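Sorting It Out: How a Jumble Becomes a Tidy Shelf

Reading time: 4 minutes

By Dušan Petek

Have you ever gone looking for one thing and found everything else? You want the glue, and out come a sock, a whistle and half a jigsaw! Every home has a place where odd bits end up. It might be a drawer, a basket or a big box in the shed. Grown-ups sometimes call the stuff inside "odds and ends".

Sorting odds and ends is a real skill, and scientists do it too. They sort beetles, rocks and stars into groups so they can find them again and spot how they are alike. When you put things into groups like this, you are classifying them. (Say it like this: CLASS-if-eye-ing.)

So how do you start? Pick a question! A good sorting question gives you an answer for every single thing in the pile.

You could ask, "What is it made of?" Wood goes here, plastic goes there, and metal has a spot of its own. But watch out, because some things are made of more than one material. A paintbrush might have a wooden handle, a metal collar and a bunch of bristles. The metal collar has a splendid name. It's called a ferrule, and its job is to hold the bristles on tight.

Or you could ask, "What is it for?" Now a wooden spoon and a plastic cup can sit together, because we use them both in the kitchen, and a brush can keep a work glove company in the box for messy jobs.

You could even sort by colour, which looks wonderful on a shelf but makes it rather tricky to remember where you put the spoon!

Last September the children at Festham after-school club had a go with 34 objects. One group made seven piles and another group made 12, and both were right. They had just asked different questions.

Now it's your turn. Look closely and choose a question before you read on.

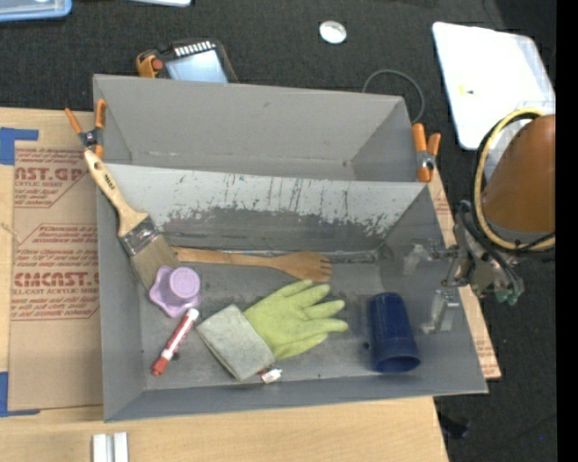

A mixed bin: where would you put the glove?

Did you think about materials? Then the brush handle and the slotted spoon belong together, as they're both wooden. The dark blue cup could start a plastic pile, and there's a purple thing with a flowery edge that could join it. If you went for jobs, the marker might go with your pens and the spoon might go back to the kitchen drawer.

Try it at home with a drawer (ask first!). Tip everything out on a towel, choose your question and make your piles. Then mix it all up again and choose a new one. Which things moved, and which stayed with the same friends?

Word to know
Slotted: having long, thin gaps. A slotted spoon lets the water drain away when you lift out your peas.

More to read
Why do socks go missing?
What are bristles made of?
Build a pencil pot in 12 steps
How gloves keep hands safe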